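**Wrist camera grasp angle flips by 180 degrees on cutlery, what am I doing wrong?**

*posted by Pratex, 5/24/20*

Hi all, hoping someone's been here before me. I've got a two-finger gripper with a camera on the wrist, and I'm trying to get it to pick up forks by the head end so the handle points away from the palm. Segmentation is fine, I fit a long box round the mask, take the main axis and send that as the grasp angle. Trouble is, the angle jumps by half a turn whenever it feels like it. I logged 543 tries and in 325 of them it went for the end I wanted, so I'm hardly beating a coin toss!

I've tried smoothing over 14 frames and that made it worse (the arm now dithers above the table before choosing). Do I need to train something, or is there a cheap fix? Planner is the stock one, I haven't touched it.

---

**Nokineck**

Shiny metal is always a pain. Have you tried turning the lights down?

---

**Wolent**

Lights won't help much if the mask's already good. Your main axis is a line, it hasn't got a front or a back, so the sign you get out is whatever the maths library hands you that time. And averaging angles that sit half a turn apart gives you rubbish in the middle, hence the dithering.

What I did on mine (forks and spoons, same sort of setup):

- Slice the mask into 6 bits along the axis and measure the width of each.
- Compare the slices at the two ends. The head is wider on all my forks, so point the axis that way.
- If the two ends come out nearly the same, don't guess, move the camera up a bit and look again.
- If you still want smoothing, double the angle, average the sine and cosine, then halve it. Pick the direction after that, once, and hold on to it until the fingers close.

Watch out for shadows as well, mine used to get swallowed by the mask and fatten the handle end. I ended up throwing away anything darker than a set level before measuring, which cost me a few slots between the tines but the width still came out right.

No training needed. Took me an evening, mostly spent on a minus sign.

---

**Lamont**

Seconding the width trick, though my teaspoons with the fat handles fooled it and I had to add a taper check too. Also make sure your planner isn't swapping the fingers round to save wrist travel. A two-finger grasp looks the same to it either way, so it may be undoing your nice new angle. There's normally a symmetry setting, mine was on by default. Wrist view of a grasp from my rig, with the head end towards the gripper: 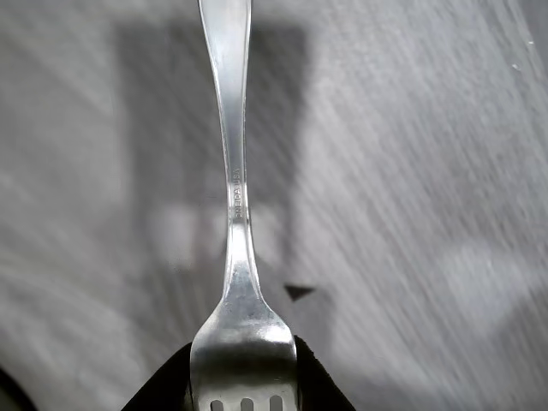
*Fork held near the head, handle pointing away.*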